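Search this notebook Search Enter keywords
Reading time: 2 min
Print this page | E-mail this page

September 2018
Tableware sort, bench 2, second session

Carried on from the June list. Object is to get the mixed serving ware into sizes that nest, and to decide what goes back to Sedden and what stays on our shelf. K. Bellamy on the scales, me on labels.

Foam bowls first. The Brisex ones have a softer rim than the Ndlovu ones and recover more slowly after a squeeze. Filled with water to the inner line they take 800 ml, which agrees with the sheet. Left standing full for 85 minutes on blotting paper. No weeping at the base, no mark on the paper. Repeated with the second sleeve, same result. One bowl rejected for a crease under the rim. Kept it for cutting up.

Stacking. Foam on foam is a nuisance: the walls wedge and the top one has to be twisted off. A strip of paper between each pair cures it. Kieran wants the strips cut from the old order forms. Agreed, provided the printed side faces down.

Hard plastic next. Weighed the larger cream bowl three times, 234 g each time, so I have stopped checking the zero between readings. The Gumosen catalogue gives no weight for it. Washed by hand only. The dishwasher question is still open and I do not want to lose the pattern finding out.

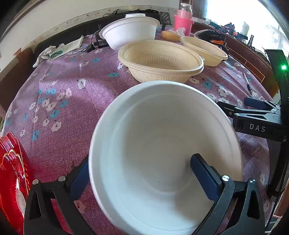
Bowl sizes are to be recorded by rim and not by depth, as the depths are too close to sort by eye. Largest foam at the front, then cream, then foam again is no use as an order, and the smaller cream bowl ends up out on its own to the right. For the shelf, all foam goes together on the left and the two cream ones together on the right. The cream bowl in the middle, with the Greek key band outside and the ribs inside, needs its own line on the sheet: ribs hold crumbs, so brush before wiping. Red plates stay stacked at the left. Check the gold line for wear before they go in the box, and put tissue between them. Bread roll to stay in its bag until the bowls are put away.

Labels: write on masking tape, never straight on the foam. The marker bleeds and the Ndlovu sleeve from June is still unreadable.

To do
- lids for the large foam size, ask Sedden
- second copy of the rim sizes for Kieran
- paper strips, one bundle
- reweigh the smaller cream bowl, first figure was taken with the label on

Print this page | E-mail this page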